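Session 4: Mixed Boxes
Handout for the Tuesday group
Prepared by Chanida Kamolrat

Welcome back, everyone, and thank you for bringing so many odd little things from home last time. I know it felt a bit silly to carry a bag of household bits across town, but ordinary things teach packing far better than the neat foam blocks we started with. Today we move on to the mixed box, the kind you send to a daughter at college or a cousin overseas, where food, small electrical things, a bit of pharmacy and something soft all have to travel together.

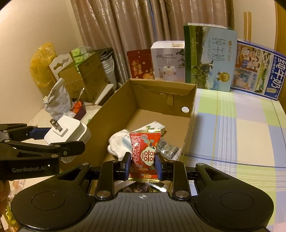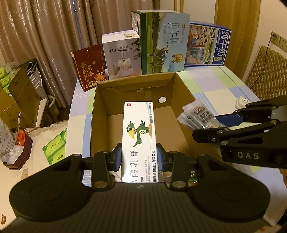 Small goods and an open carton.

A mixed box is harder than a box of one thing. If you pack twelve identical cartons of tea, the cartons do most of the work for you, as they are all the same height and they hold each other up. A mixed box has no such manners. You will have a flat pouch that slides, a little carton with corners, a charger with prongs that stick out, and a snack packet full of air that wants to sit on top of everything and usually should.

Before you put anything in

Start with the carton itself. Open all the flaps and press on the walls with your palm, the way we did in session 2. A used carton is perfectly fine for practice and very often fine for sending, but look for torn tabs, old holes and soft corners. A hole near a lower corner deserves a patch on the inside and another on the outside. If a flap has a torn piece hanging from it, either tape it flat or cut it away, as loose cardboard catches on things while you pack and you will end up pushing against it all afternoon.

Next, lay your goods out on the table where you can see them all at once. I like a cloth on the table for this. It keeps small things from rolling, and it is kinder to printed boxes. Put the open carton nearest to you and stand the bigger boxes along the back. Then sort what you have by how it behaves:

Stiff things with corners: medicine cartons, cosmetics, boxed gifts
Heavy things: full milk cartons, jars, anything boxed with a motor in it
Things that crush: snack packets, biscuits, chips
Things that poke: plugs, adapters, keys, pens
Soft things: cloths, socks, scarves

You will notice that a few items belong on two lines. A gift box has corners and it also crushes, if it's the thin decorated sort. Put it with its weaker side. When you aren't sure, squeeze it gently, and if it gives at all, treat it as something that crushes.

The floor of the box

Soft things go in first. A clean cloth, bunched up loosely, makes a very decent floor, and it is useful to the person at the other end, which paper seldom is. Don't fold it too neatly! A folded cloth lies flat and gives you hardly any spring, while a bunched one takes up the little gaps under whatever sits on it. My aunt used to send everything on dish towels and I don't think our family bought one for years.

Once the floor is in, press down in the middle and then in all 4 corners. If you can feel the bottom of the carton easily, add more.

Heavy before light, and why milk is a special case

Heavy boxes go straight on to the soft floor, as close to the middle as they will sit. If you have two heavy things, place them side by side and put something soft between them. Please don't stack one on the other in a carton this size.

Milk and other liquids need some thought. For our practice weight, the Srithong carton on the side bench is marked 800 g, and the smaller Numach one is 700 g. They look nearly alike and students are always surprised at how differently the box carries when you swap them, so do try it both ways. In real life I would send liquid in its own carton, bagged, and keep it well away from anything with a plug on it. One seam opening is enough to spoil the lot.

Medicine and creams

Keep them in their printed cartons. It is tempting to take the tube out and save the space, but the person receiving it needs the name and the instructions, and if it crosses a border the people inspecting the parcel may need them too. Check what is allowed where the box is going before you promise anyone anything. Creams go in a small clear bag, carton and all, standing against a wall of the box where they won't be leaned on.

Plugs and adapters

Wrap these by themselves. The prongs are the trouble, and I have seen one go clean through a bag of crackers on a very short car ride. Fold a piece of card over the prongs, tape it, and then roll the whole thing in a sock or a scrap of cloth. Put it low in the box with the prongs pointing toward a wall.

Snack packets

Last in, and laid flat in a loose stack. Never puncture the packets to make them smaller - the air is there to protect what's inside. If there is still room above them, fill it with crumpled paper until the flaps close with a light push. You want to feel a bit of resistance. If you have to kneel on it, take something out.

The shake test

Close the flaps without tape, hold them shut, and rock the box from side to side with both arms. Listen carefully. A rustle is all right. A knock means something hard has found something else hard, and you'll need to open up and look near the edges first, where small cartons tend to slip down.

For today's exercise

Work in pairs with one carton between you. One of you packs and the other passes things over, and then you unpack completely and trade places. Use the Drernel tape from the trolley, please, and leave the wide Brultix roll for the evening class, who had none last week and were very gracious about it.

When you hand something to your partner, hold it by its sides and keep the label facing them, so that they know what they are getting before they take it. It sounds fussy, I know, but it saves a good deal of turning things over.

For next time, bring a carton no bigger than a shoebox and 4 things from your kitchen that you would dread packing together. Eggs are welcome if they're boiled.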